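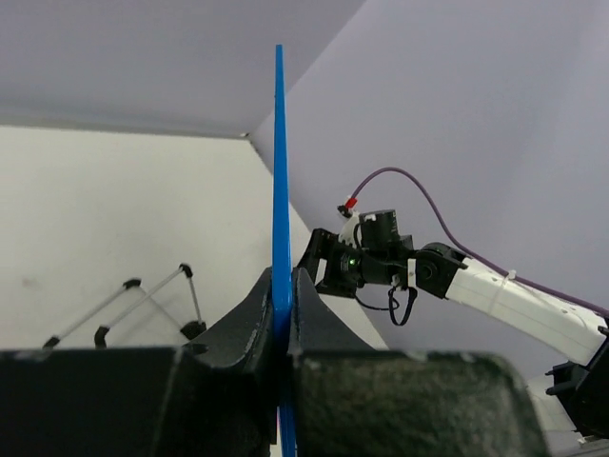
Panel azul entre los dos dedos negros de la pinza.

Cuaderno de taller, junio de 2018
Proyecto Rudov, invocaciones

Sigo con el hechizo de Adebisi. El problema de ayer continúa: cuando el jugador invoca a la criatura mientras está encima de una escalera, la criatura aparece en el piso de abajo y ataca a los enemigos que todavía no han visto a nadie. Yo pensaba que era culpa de la malla de navegación, pero la he regenerado entera en el mapa de Uvbridge y el resultado es igual.

Amr Belhaj me ha propuesto mirar el punto de aparición antes de la animación y no después. Tenía razón en parte. El punto se calcula bien al pulsar el botón, pero la animación del círculo dura mucho y en este tiempo el código vuelve a preguntar por el suelo más cercano. Si el jugador se mueve un poco, el suelo más cercano es el otro. He quitado la segunda consulta. En la escalera del molino ya funciona, en la torre de Trenville no lo he probado.

Otra cosa que quiero dejar escrita, para no discutirla de nuevo: el coste de maná. La versión actual pide 724 puntos con el personaje al máximo y la criatura hace 1487 de daño en el golpe de entrada. Othmane Nasr opina que es demasiado barato. Yo opino que el golpe de entrada es fuerte, sí, pero después la criatura se queda quieta mirando al enemigo y pega poco – el jugador paga por el primer golpe y recibe un mueble. Prefiero bajar la entrada y subir los ataques normales. Othmane quiere mantener la entrada, porque es lo que la gente recuerda del prototipo de enero. Lo dejamos abierto. 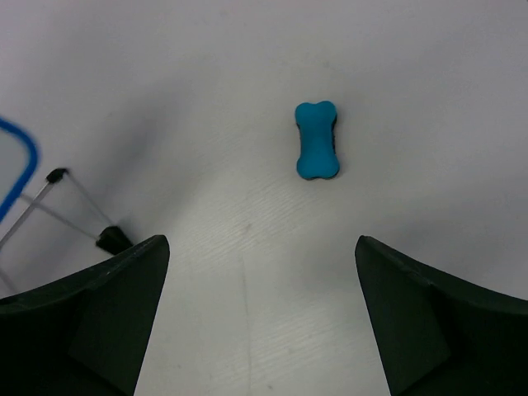 Hueso azul sobre la mesa blanca.

Sobre los objetivos. La criatura elige al enemigo con menos vida y esto parece inteligente en el papel, pero en la partida molesta bastante. Corre de un lado al otro persiguiendo ratas heridas y deja al jugador solo delante del jefe. He cambiado la regla: primero el enemigo que el jugador ha marcado, luego el que ataca al jugador, y solamente si no hay ninguno de estos, el de menos vida. El cambio está en la rama de Amr, no en la principal. Por favor no mezclar todavía.

Queda un caso que no sé resolver. Si el jugador marca a un enemigo que vuela, la criatura no llega y se queda debajo dando vueltas. Posibilidades:
– que ignore la marca cuando no hay camino (fácil, pero el jugador no entiende por qué no le obedece)
– que lance hielo a distancia (bonito, necesita animación nueva)

Voto por la primera con un gruñido o algún sonido que avise. Preguntar a Othmane si queda alguno de los gruñidos descartados del lobo.

Duración: la invocación se va a los 11 turnos. En el menú de ayuda dice otra cosa, alguien tiene que corregir el texto en los tres idiomas. El texto en español lo he escrito yo, así que agradezco si un nativo lo repasa, sobre todo la frase «la sierva se desvanece al cabo», que me suena rara y no sé decir el motivo.

Fallo menor, visto dos veces y no reproducido: al guardar la partida con la criatura activa y cargarla otra vez, el retrato en la barra lateral es el del jugador. La vida y el nombre son correctos. Creo que el índice del retrato se guarda antes de que exista la criatura, pero es una suposición y no he mirado el código.
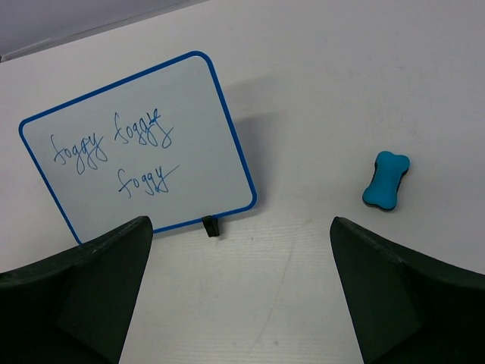 Pizarra pequeña con marco azul; a la derecha, el borrador con forma de hueso.

Nota sobre los nombres. En el código la criatura se llama «invoc_2», en la documentación Adebisi, y en los diálogos viejos todavía «la Señora del Lago». Hay que usar Adebisi en todo lo que lee el jugador. Los identificadores internos no los toco hasta después de la entrega, ya rompimos las partidas guardadas una vez por esta manía mía de ordenar.

Pendiente:
Probar la torre de Trenville con el punto de aparición nuevo.
Comparar las dos propuestas de daño contra el jefe de Uvbridge, mismo equipo, misma dificultad.
Mirar si el círculo de invocación se puede cancelar. Ahora el maná se pierde aunque el jugador reciba un golpe a mitad, y Amr dice que es intencionado, pero no lo encuentro escrito en ninguna parte.
Pedir a Othmane los sonidos.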